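About Urier

Urier writes and tests working rules for robots that handle small parts. We started in a rented unit in Flestitz and now have 42 people on two sites. 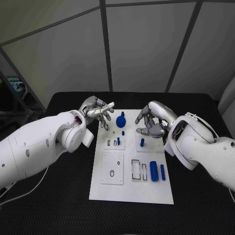 Our handbook, the Cludano Code, covers how a task is set out, who may stand near it and when it must stop. It has 266 clauses. Each one is tried on our own benches before it goes in, and we take out the ones that don't hold up -- usually a few every April.

Member firms get the full text, the bench drawings and 2 site visits a year. We do not sell robots or take commission from anyone who does.

Training is run from our Alarcón office. Please write to us there for course dates.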